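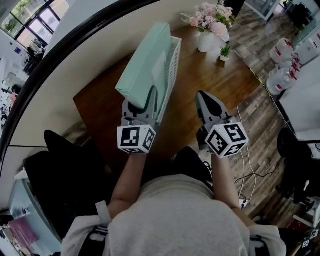 Sirnalance Homewares Fair, day two

2018-10-03

I got to the Sirnalance showgrounds just after nine and the car park was already half full. Entry was free if you registered online, otherwise you paid at the gate. The organisers had 162 stands listed this year, up from 95 last year, and the extra ones have been put in the old cattle pavilion across the road.

Storage took up most of the main hall. Adance had the biggest stand and was showing stackable tubs in muted colours, with lids that will be sold separately from February. I asked about replacement lids for the older range and was told no. Maluleke had linen and cane, nicely made, but the minimum order is 1,000 pieces and my shop won't get near that.

The artificial flower sellers were down the back near the toilets. Quality has improved — the leaves used to give it away from across the room. Unavitz was taking orders for peonies by the carton, freight extra outside the metro area.

Lunch was a sausage roll and a flat white, and I queued 20 minutes for it. The cattle pavilion was quieter and a fair bit colder. Bring a jumper if you're going tomorrow.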